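Home | Grippers | Spare Parts | Safety Notices | Contact

Prindari Two-Finger Gripper: please read before you order

Hi, I run the little Plodmont shop and I sell these grippers, so I'd rather you hear this from me. The Prindari is a great piece of kit for the money (I have one on my own bench and I love it!), but the first batch has a fault. With older firmware, the fingers can open by themselves when power dips for a moment. Whatever they're holding gets dropped.

I found out the hard way in December, when mine let go of a paving sample right over my foot. Steel toes, thank goodness. A customer in Viltville had the same thing happen twice in one shift, and after that I pulled all 41 units off the shelf.

I've been working through it in the simulator ever since, running the pick over and over with the fingers wide open on the approach and a speckled brown block off in the corner as the target. In 1,612 runs with simulated dips I got 18 drops on the old firmware. On version 6, none so far.
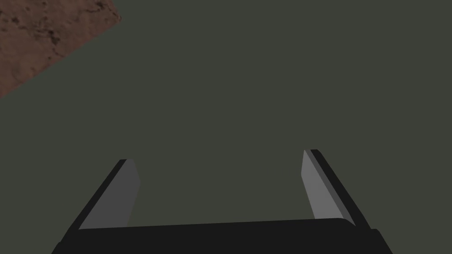 What to do if you own one

Check the firmware number in the setup menu. Anything below 6 needs the update, and it's a free download. Until you've done it, keep hands and feet out from under the load, please!

Can't update? Send it back and I'll do it for you. McIver units use a different driver board, so they're not part of this.

Every gripper I ship now has version 6 on it already.

Last updated: May 16, 2023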